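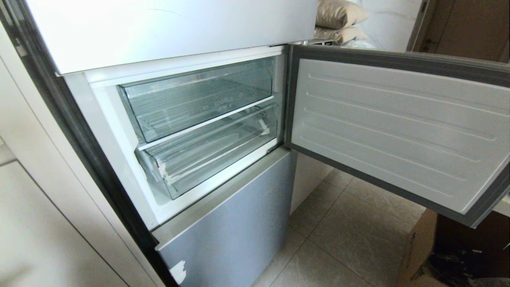
NORDIN, 27th May

Diocesan Synod: Frequently Asked Questions

When does the synod meet?
It opens in October and runs for three days at the Zokum Center. Registration is in the main lobby from the first morning. The opening service is at the parish church in Nordin and is open to everyone, registered or not.

Who can vote?
Licensed clergy and elected lay members. There are 127 voting seats this year. Retired clergy may attend and speak but do not vote, unless they hold a current license from the bishop.

How are lay members chosen?
Each parish elects two lay members at its annual meeting. Parishes that have joined together under one rector still elect separately. If a member steps down before the synod, the parish council may name a replacement and should send the name to the synod office in writing.

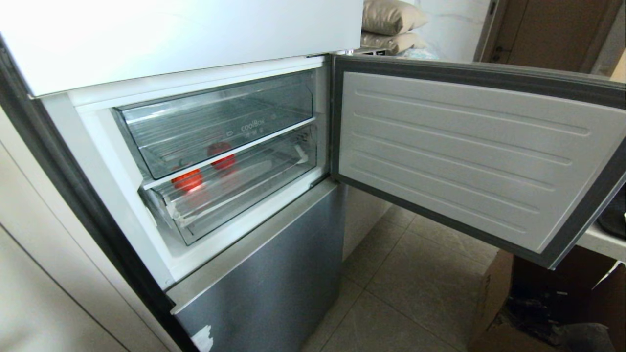

Tomatoes in the lower drawer.

What is on the agenda?
The main item is the draft statement on shared ministry. The synod will also vote on the diocesan budget, the revised rules for parish mergers, and a request from the Flellia congregations to form their own deanery. The full agenda is mailed to members along with the reports.

Can my parish submit a motion?
Yes. A motion needs the signatures of six voting members from at least two parishes. Motions that involve spending must say where the money will come from. Late motions are heard only if the synod agrees to suspend the standing orders.

Will there be a vote on the shared ministry statement?
Yes, on the final day. Members will discuss the draft in small groups first. Amendments can be offered after the groups report back – please write them out in full and hand them to the secretary before the afternoon session.

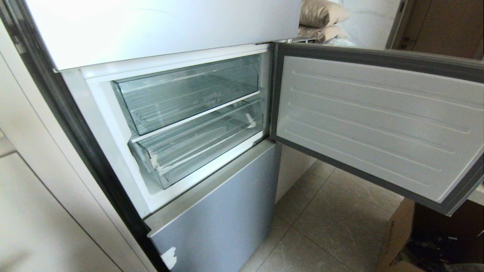

Voting on the statement is by houses, so it must pass among both the clergy and the laity. A member may ask for a secret ballot, and the chair will put that request to the floor without debate.

Can visitors watch?
Visitors may sit in the gallery for all open sessions. Small groups are for members only.

Where do members stay?
Rooms are held at Closel House, a short walk from the center. Members who need step-free access or a ground-floor room should mark this on the registration form. Parishes pay for lodging, and small parishes may apply to the travel fund.

Who do I contact with other questions?
Write to Ruth Cuadros, synod secretary, at the diocesan office. Questions about parish elections should go to your archdeacon first.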